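Zamton Two-Seat Pedal Kayak

Rental and sale from the Drotano boathouse, Prarstead Lake

If you have only ever paddled with your arms, the Zamton is going to be a lovely surprise. You sit up in a proper mesh chair, put your feet on the pedals and off she goes, with both hands free for a fishing rod, a sandwich or a pair of binoculars. We brought the first pair onto the lake in January, when there was still ice in the reeds by the north bank, and they were out again every clear morning after that (we do like a cold start!).

Both seats have their own pedals, and each set moves its own fin drive under the hull. You don't have to keep time with the person behind you. One of you can pedal hard while the other drifts along looking at herons, and the boat doesn't mind a bit. The rudder is worked by a small lever at the front seat, left side, and there is a second lever at the back if you'd like your passenger to steer.

What it's like on the water

Steady, mostly. The hull is wide and flat in the middle, so you can turn around in your seat to get at the cooler without that awful wobble. It's slower to turn than a single kayak, and in a crosswind on the open side of the lake you'll want the rudder down all the way. In the coves it's a dream. Lift the fins flat against the hull in the shallows, use the paddle that's clipped along the side, and you can nose right up onto the sand at Gagnon Point.

The farthest most people go is the island and back. Allow longer for the return in the afternoon, when the breeze usually comes up from the dam end.

Good to know

Seats: 2, adjustable, removable
Drive: twin pedal fins, one set per seat
Spare paddle: 1, clipped to the right side
Storage: rear well with bungee cords, front hatch, one small dry box between the seats
Boats for rent: 4
Shortest rental: 45 minutes
Check in: 30 minutes before your start time
Life jackets: included, child sizes on the rack by the door

Buying one

We sell the same boat we rent, at $1,572 with both seats, both drives and the paddle. A cart is extra, and I'd get one, as the boat is a real lump to carry up from the ramp. If you've rented from us first, bring your slip and we'll take the rental off the price. Delivery is free in Prarstead and anywhere else we can reach in the van before lunch!

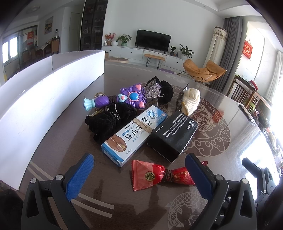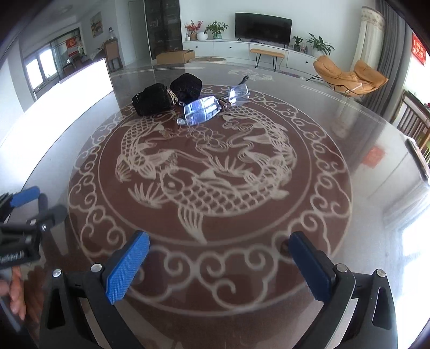
Looking after it is easy. Rinse the fins and pedal shafts with fresh water, pull the drives out before you put the boat away, and store the hull upside down or on its side out of the sun. The pedal chains are sealed and don't want oil. If a fin gets nicked on a rock, it slides off its mast with one screw and we keep spares in both sizes behind the counter.

Can we bring the dog?

Yes please. Dogs ride in the rear well or between your knees, and we have a few dog life jackets to borrow. Trim the claws first if you can, as the foam mats scratch.

Rentals start at 8 a.m. and the last boats go out at 4 p.m. Call the boathouse or stop by the dock to book. Weekends in summer fill up early, and the first slot of the morning has the flattest water.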